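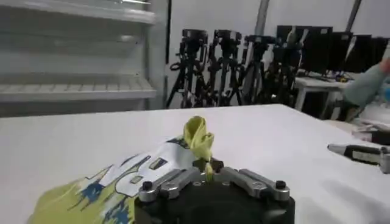 Tritmont, mayo

Capítulo 2
La tela sobre la mesa: extender, orientar, doblar

Antes de hablar de dobleces conviene hablar de la mesa. En el taller de Tritmont, donde se preparó este libro, los alumnos llegan con la idea de que doblar es un trabajo de las manos, y pasan la primera tarde descubriendo que es también un trabajo de superficie. Una mesa blanca, lisa y grande permite ver el contorno de la tela y también las arrugas que todavía quedan en ella. Sobre una colcha, en cambio, la prenda se agarra al tejido de abajo y cada movimiento la deforma un poco.

Una tela estampada ofrece una ayuda que la tela lisa no tiene. En la pieza verde amarillenta que abre el capítulo, la banda blanca con dibujos azules cruza en diagonal. Si el alumno conoce la posición del dibujo en la pieza extendida, esa diagonal le sirve como aguja de brújula: le dice cuánto debe girar la tela antes de empezar. También se ve lo que ocurre cuando se toma la tela por un solo punto. El tejido sube, se retuerce y forma un bulto flojo, y cerca de ese punto aparecen pliegues en la parte que sigue apoyada.

Llamaremos «toma» al lugar por donde se sujeta la tela, y «caída» a la parte que cuelga o descansa libre. Estos dos términos se usarán en todo el libro. Mi colega Tekle Tilahun prefiere decir «pellizco» para la toma de un solo punto, y en el capítulo siguiente, que es suyo, el lector encontrará esta palabra.

2.1 Extender

Se coloca la pieza en el centro de la mesa, sin intentar todavía darle forma. Se busca un borde, se sigue con los dedos hasta la esquina y se repite la operación hacia el otro lado. Con las dos esquinas en la mano, la tela se levanta un poco y se deja bajar despacio. El aire que queda debajo — los principiantes suelen olvidarlo — se empuja con la palma desde el centro hacia fuera. No se debe tirar de las telas elásticas, que vuelven a encogerse cuando el doblez ya está hecho.

2.2 Orientar

La orientación se decide por los bordes y se comprueba con el dibujo. Cuando los dos no coinciden, mandan los bordes: muchos estampados están impresos con una pequeña inclinación, y quien se fía solo de ellos obtiene un paquete torcido.

Ejercicio para el jueves

Tome una tela estampada por un punto cualquiera, levántela y suéltela sobre la mesa. Dibuje en su cuaderno el contorno que resulta y marque la toma con una cruz. Después extienda la pieza según el apartado 2.1 y dibuje otra vez el contorno. Guarde los dos dibujos, porque los necesitará en el capítulo 3.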